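3.2 Reheating steamed buns at the small table

Of all the kitchen tasks we looked at, the reheating of plain steamed buns was the one our participants had the most to say about, and so we have given it a section of its own. It is a modest job, and many households do it several times a week without a second thought, but the way the pot, the lid and the plate are laid out on the table says a good deal about how people think about room to work. Figure 4 shows our standard layout, with the lid on the left, the electric steamer in the middle and the plate of buns on the right. 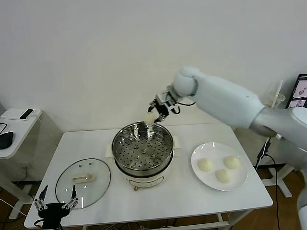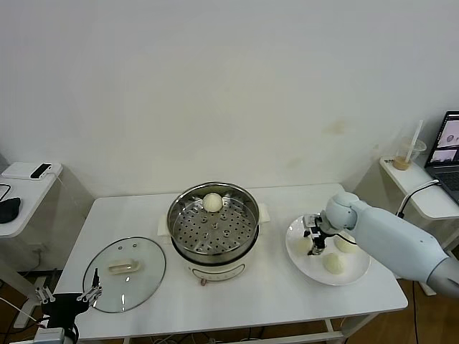 Figure 4. The bun task at the white table. In both views the glass lid lies flat to the left of the steamer and three buns are on the plate; a further bun is held above the pot's rim in the first view and rests on the perforated tray in the second.

We came to this layout by a fairly roundabout road. In the pilot at Skikdale, held in July, we had set the plate behind the pot, partly out of habit and partly to keep the front of the table free. People disliked it a great deal! They had to reach over the steamer to get at the buns, and more than one of them pointed out, very politely, that you would never do this at home once the water was boiling. Moving the plate to the side settled the matter, and we kept it there for everything that followed at Trasovton.

The lid was a longer conversation. A glass lid has to go somewhere, and in a small kitchen there are not many somewheres to choose from (the draining board, the top of the fridge, a chair if things are desperate). Our participants wanted it close enough to pick up again quickly, yet well out of the way of the sleeve and the elbow. When Ashraful Sultana went through the interview notes from the Nurkden households, she found that the lid came up in 6 of the conversations before the buns themselves did, and we have kept her coding of those remarks in full in the appendix.

As for how the buns are arranged inside the pot, we gave no instruction at all, and the habits we heard about differed more than we had expected. Some people begin at the back and work towards themselves, so that the hand does not pass over buns already in place. Others put the first one squarely in the middle and fit the rest about it, which looks generous but leaves awkward gaps once there are four or five to find room for. Nearly everyone agreed that the buns should not touch, as they swell a little and the skins tear when they are pulled apart.

We recorded 1335 placements across the two sites and kept 1215 of them for the analysis below. Those left out were mostly ones where the starting position of the plate had not been written down, and we thought it better to be strict about this than to guess. A placement was counted from the moment a bun left the plate to the moment it was let go on the tray, and lifting the same bun again to straighten it was entered as a correction and kept in a separate column.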